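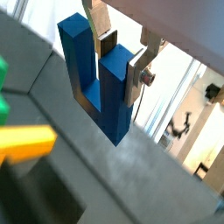 Parents want a sorting puzzle that takes longer than a minute to solve, according to Tannous, and a block with two legs is harder to place than a plain cube.

FOSTANO, April — Uvard has released the Werkow board, a shape-sorting puzzle with a one-piece base and thick colored blocks. The recesses in the base are joined by channels, so the outline of one block runs into the next. The player has to find both the position and the direction of each block before it will seat.

The U-shaped block stands with both legs up. Its connecting bar goes down into the recess and the legs remain well above the surface, where they can be grasped for removal.

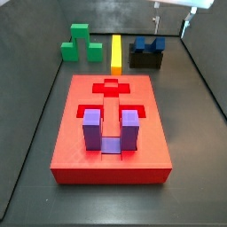

Purple U-shaped block seated in the red base; green block behind.

The base is 327 mm wide and needs no assembly. Blocks can be placed in any order — the instruction sheet gives 16 starting layouts, graded by difficulty.

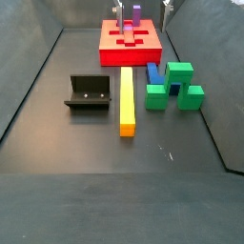

Werkow base with purple block upright and loose pieces on the floor.

The board is listed in the Uvard trade catalog as item 539. Orders ship from Fostano within five working days.

Last updated: April
Shares: 16
This site uses cookies. Accept | Settings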